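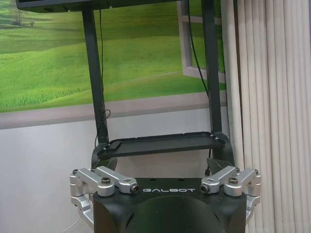

GALBOT lettering between silver metal brackets. Photo: Tullena

Call for Participants: Household Trash Diaries
Diltimside and Nirkness
Posted 1/20/23

Tullena is looking for 80 households to keep a written diary of what they throw away at home. The diaries will be kept in May and will run for three weeks. Any adult living in Diltimside or Nirkness may apply. One diary is kept per household, and one person has to agree to be the main writer, though other people in the home are welcome to add to it.

We want to know what goes in the trash, where in the home it gets thrown out, and what people were thinking when they did it. City collection figures give the weight of the bags at the curb. They don't say that a jar sat in the refrigerator door for a year, or that the bathroom bin gets emptied into the kitchen bin and the recycling gets mixed in along the way. The diaries are meant to fill in that part.

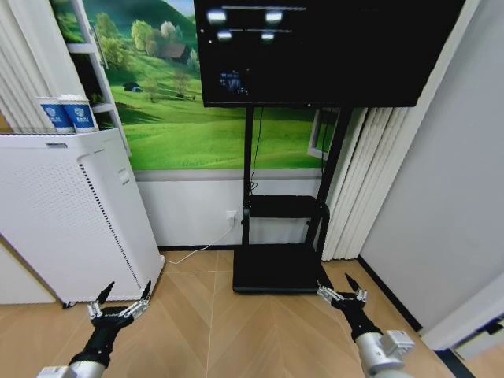

Muchen Cui

Who can take part

You must be 18 or older and live at an address in Diltimside or Nirkness for the whole diary period. Renters and owners are both eligible. So are people who live alone, roommates, families with children, and people in shared housing. We especially need applications from apartments without their own curbside bins. Our last round had very few of these, and most of what we know about trash rooms and chutes comes from two buildings in Nirkness.

You don't need to recycle or compost. Please don't change your habits before the diary starts. If you already keep track of your trash for some other program, tell us on the form. It won't rule you out, but we need to know.

People employed by a trash hauler or by Tullena can't take part. Former employees can.

What you will do

Write in the diary once a day. An entry usually takes ten minutes. On each page there is a space for food, packaging, paper, broken things, and anything else, plus a box for comments. Short notes are fine: "half a loaf, moldy, bought Tuesday's paper and forgot the bread was under it" is the level of detail we like. You don't need to weigh anything.

At the end of each week, look back over your entries and answer the questions on the yellow sheet. At the end of the diary period there is a closing essay of up to 2000 words about one item of your choice. The essay is optional and doesn't affect your payment.

Four households from each neighborhood will also be asked to do a follow-up interview at home. You can say no to the interview and still keep a diary.
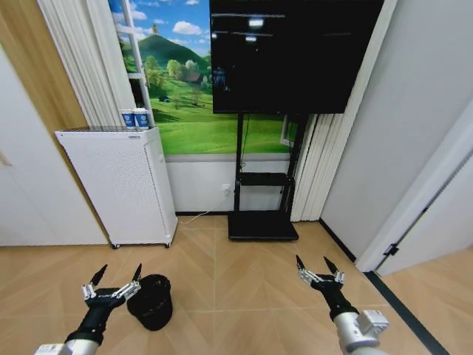 Small black waste bin on a herringbone wood floor

Payment

Each household that turns in a complete diary gets a gift card for groceries. A diary counts as complete if no more than four days are blank. Interviews are paid separately, on the day. If you have to drop out partway through, send us what you have and we will pay for the weeks you finished.

Payment goes to the main writer only. How you divide it at home is up to you.

Privacy

Leave out full names, account numbers, and medical details. If something like a prescription bottle goes in the trash, write "medicine container" and move on. Diaries are given a number when they arrive, and your address is stored in a different place from the diary itself. We may quote from the diaries in the final report and in a small printed booklet. Your name won't appear in either one unless you check the box asking for it.

You can ask for your diary back. We will copy it first and mail the original to you after the report is out.

How to apply

Fill in the application form at the Tullena front desk or ask for one by mail. Paper and online diaries are both available, and the form asks which you want. Please tell us:

how many people live in the home
what kind of building it is
how your trash is picked up
whether you have pets
whether you would consider an interview

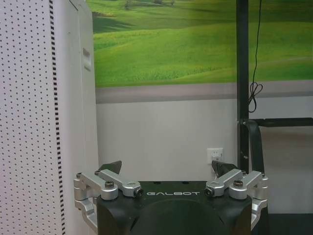

If you write by hand, print your address clearly. We lost two good applicants last time over house numbers we couldn't read. Forms are also accepted in Spanish and Chinese, and the diary can be kept in either language.

Everyone who applies will get an answer by mail, whether or not there is a place. Households not chosen go on a waiting list, and in the last round most of the waiting list was used. The diary packet comes with a pencil, the yellow sheets, a return envelope, and a phone number to call if you get stuck.

Questions about the study should be addressed to Muchen Cui, Household Trash Diaries, care of Tullena, Diltimside.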